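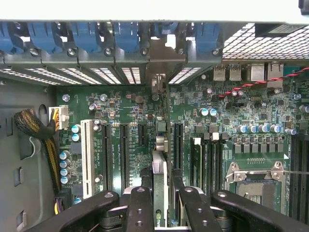 # »Ein Rechner ist eine Kommode mit Strom«

Lena Sowa hat den Kaffee auf die Fensterbank gestellt, weit weg von allem, was sich daran stören könnte. Auf der Werkbank gilt Getränkeverbot, auch für die Chefin, auch im Februar, wenn die Heizung der Werkstatt Jakubowski in Gurville ihren Dienst eher symbolisch versieht. Den Namen an der Tür hat sie vom Vorbesitzer übernommen. Ein neues Schild hätte Geld gekostet, und die Leute sagen sowieso weiter »zum Jakubowski«.

Sie zerlegt und richtet alte Desktoprechner her, Bürogeräte vor allem, die irgendwo ausgemustert wurden, weil eine Tabelle das so vorsah. Im Lager stehen derzeit 100 davon. »Das klingt nach Unternehmen«, sagt sie. »Sieht aber eher nach Haushaltsauflösung aus.«

Wer bei ihr nach Taktraten fragt, bekommt eine höfliche, kurze Antwort. Über Gehäuse dagegen spricht sie gern und lange. Über Blech, über Schrauben, über die Frage, warum an einem durch und durch grauen Gerät ausgerechnet kleine Plastikteile blau sein müssen. »Blau heißt: Hier darfst du anfassen. Das ist bei vielen Bürorechnern so, und ich finde das rührend. Da hat jemand in einer Konstruktionsabteilung an mich gedacht. An mich mit kalten Fingern und schlechter Laune.«

Am liebsten sind ihr die Kisten, an denen vorher noch niemand herumverbessert hat. Man erkenne das an den Slotblechen, erklärt sie, diesen gelochten Streifen an der Rückwand, die einen leeren Steckplatz verschließen. »Fehlt da eins, war vorher ein Neffe am Werk.« Neffen sind in Sowas Erzählungen eine eigene Berufsgruppe. Sie haben meistens einen Magnetschraubendreher und nie Zeit.

Was sie an den Neffen störe? »Die Kabel. Alles andere kann man reparieren, aber so einen Kabelsalat muss man erst einmal seelisch verarbeiten.« Den dicken Strang vom Netzteil zum Board behandelt sie wie eine ältere Verwandte: vorsichtig anheben, nicht drängeln, hinterher wieder so hinlegen, wie er lag. Ein Gewebeschlauch um die Adern hilft, findet sie. Einzelne Litzen, die quer durchs Gehäuse hängen, sind ihr ein Graus. »Rot und schwarz verdrillt, gut, das ist ordentlich gemeint. Aber wenn es mir dann vor der Nase baumelt, während ich an die Anschlüsse will, dann rede ich auch mal mit dem Kabel.«

Und, antwortet es?

»Nein. Deswegen mag ich Kabel lieber als Kundschaft.«

Zur Kundschaft ist sie trotzdem freundlich. Die meisten kommen mit einem bestimmten Satz: Der sei neulich noch gegangen. Sowa nickt dann und holt den Pinsel. Staub ist ihr Hauptgeschäft, auch wenn das auf keiner Rechnung so steht. Auf der Rechnung steht »Innenreinigung und Sichtprüfung«, und zur Sichtprüfung gehören die Kondensatoren, die kleinen Becher, die auf dem Board in Reihen und Grüppchen stehen. Oben flach ist gut. Oben gewölbt ist ein Gespräch mit dem Kunden. »Ich gehe da mit der Taschenlampe durch wie eine Platzanweiserin im Kino. Alle sitzen gerade? Gut, weiter.«

Angefangen hat sie bei Flasico, einem Büroausstatter, der ganze Etagen einrichtete und die alten gleich mitnahm. Ihre Aufgabe war es, Geräte auf Paletten zu stapeln. 3.000 habe sie in ihrem ersten Jahr durch die Hände gehen sehen, sagt sie, und keines davon von innen. »Irgendwann habe ich in der Mittagspause eins aufgemacht. Danach war die Pause regelmäßig zu kurz.« Als Jakubowski jemanden suchte, der den Laden weiterführt, hat sie nicht lange überlegt. Er auch nicht, vermutlich, denn außer ihr hatte sich keiner gemeldet.

Heute arbeitet sie nach einer Reihenfolge, die sie selbst »das Ausräumen« nennt. Deckel ab, hineinschauen, noch nichts anfassen. Dann Laufwerke, dann Karten, dann der Rest. Die Schrauben kommen in eine Pralinenschachtel, deren Mulden mit Filzstift beschriftet sind. Eine Mulde heißt »weiß nicht«. Sie ist die vollste.

Die Grafikkarte ist die Stelle, an der sie langsam wird. »Das ist das Klavier in der Wohnung«, sagt Sowa. »Schwer, sperrig, und alle haben eine Meinung dazu, wie man es rauskriegt.« Erst das Blech hinten lösen, dann die Verriegelung am Steckplatz, dann gerade heraus. Wer kippelt, zahlt. Sie selbst hat zweimal gezahlt und zeigt auf Nachfrage auch die Karten, sie hängen neben der Tür an einem Nagel. Für Besucher seien die zur Warnung da. Für sie selbst eher zur Andacht.

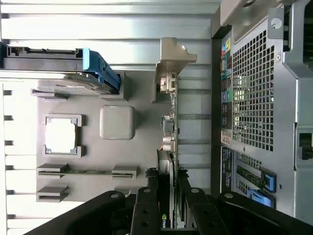

## Der leere Sockel

Es gibt einen Anblick, an dem sich Laien und Bastler sofort unterscheiden, meint Sowa: der Prozessorsockel ohne Prozessor. Der Laie sieht ein helles Quadrat mit einem Rahmen drum herum und geht weiter. Der Bastler hält die Luft an. »Da drin sollte niemand mit dem Finger nachschauen, ob es sich so anfühlt, wie es aussieht. Es fühlt sich nach Neukauf an.«

Bei NVIDIA-Karten, die sie öfter aus solchen Türmen holt, schaut sie zuerst nach dem Lüfter und erst dann nach dem Etikett. Bei Speicherriegeln ist es umgekehrt. Und die Laufwerke in ihren blauen Halterungen? »Die bleiben bei mir in der Halterung, bis der Besitzer gesagt hat, was mit seinen Daten passiert. Ich will weder die Urlaubsfotos sehen noch die Steuererklärung. Die Steuererklärung noch weniger.«

Verkauft wird das, was wieder läuft, unter dem Namen Pollulo, mit 6 Monaten Gewährleistungsversprechen aus dem Hause Sowa und einem handgeschriebenen Zettel im Gehäuse. Darauf steht, was getauscht wurde und wann zuletzt der Pinsel da war. Die wenigsten Käufer finden ihn. Einer hat einmal angerufen, weil er ihn für ein Ersatzteil hielt.

Ob man den Beruf lernen könne? Sie überlegt und zieht die Jacke enger. Man könne lernen, den Deckel wieder richtig zuzumachen, sagt sie dann, damit sei schon viel gewonnen. Ihr eigener Rechner im Büro steht seit dem Herbst offen.

Der Kaffee auf der Fensterbank ist inzwischen kalt. Sie trinkt ihn trotzdem, im Stehen, mit zwei Schritten Abstand zur Werkbank.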